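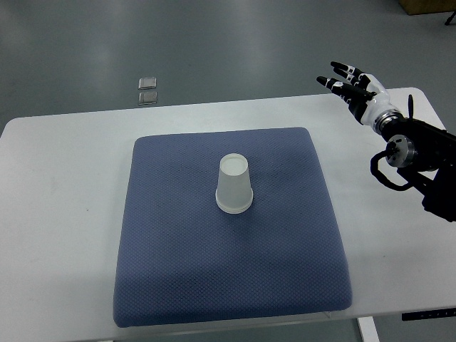
Jonalyn Espiritu told us in the second week that when the arms came to Cotatby she didn't lose her job, she lost her hands' part of it, and she has spent a good while since trying to work out what was left. I've kept coming back to that remark, and I'd like you to keep it near you as you read for this session.

Please start with the Dizon chapter on bench work (the long one, sorry, but it does reward a slow read with a cup of tea). Dizon follows a packing floor of 478 people through the change to robot hands, and what I love about it is how much time it spends on small things – who sets out the cups, who tips one back over when it has fallen, who decides that a grip was good enough. Before the change this was all one person's job and had no name. Afterward it was split between 2 job titles, and the pay for them wasn't the same, which caused a great deal of grumbling in the break room and quite right too!

Then look at a plain task like the paper cup upside down on its blue cushion, with the hand open beside it. Write down everything a person at that bench would have to know, or do, or put right, so that the hand could get on with it. Don't rush this part. Most people fill half a page and then remember the table height, or the lighting, or lunch.

Ikhsan Sumampouw's notes on Brudov are optional, though I hope you'll find an hour for them. He is much gloomier than Dizon about retraining, and he has a lovely passage on older workers who knew by feel when a carton was weak and were never asked about it.

For the seminar, bring your half page and one question you would put to a worker at Brudov or Cotatby. The Mistum case moves to March, so leave that reading for now. My office is open from 2 in the afternoon if anything is unclear, and you're welcome to come by just to talk it over.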